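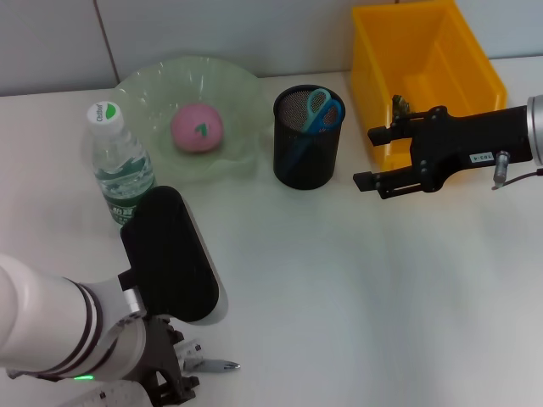 What is the best way to clear a table that collects a bit of everything? Give each kind of thing one container, and keep the containers where the things are used.

AKDALE, March 31, 2024 — Numow, the home storage company based in Akdale, has opened orders for its Open Table range, a set of small containers for desks, craft tables and kitchen counters. The range has eight pieces and no lids.

Numow says the range is meant for tables that do more than one job in a day. A table used for homework after school may be used for bills in the evening, and the small items from both tend to stay out. A pale green bowl can take a pink ball, a black mesh holder keeps blue-handled scissors upright, and a yellow bin with slanted sides is easy to reach into from the front.

"People already own plenty of boxes with lids," the company said in a statement. "They put things next to the box and leave the lid on. We left the lids out."

The pieces are sold singly or in two sets. The Herath set is for desks and has a pen holder, a paper tray and a shallow bowl. The Wultholm set is for shared family tables and adds two deeper bins for toys and craft supplies. Colors can be mixed in either set at no extra charge.

Each set comes with a printed card on sorting a table. The card suggests taking everything off first, wiping the surface, and putting back only what was used in the past seven days. Scissors go in the holder with the blades down. Drinks stay away from paper, and one part of the table stays clear for work.

Numow will make 3000 sets in the first run. Orders placed through the company's website will ship from the Akdale warehouse, and stores that carry other Numow products will have the range on shelves in July. Single pieces will be sold in stores only at first — online orders are limited to full sets until the second run.

Replacement pieces can be ordered by color and size from the Numow customer desk.

Store owners who want a display set may contact the Numow trade office in Akdale.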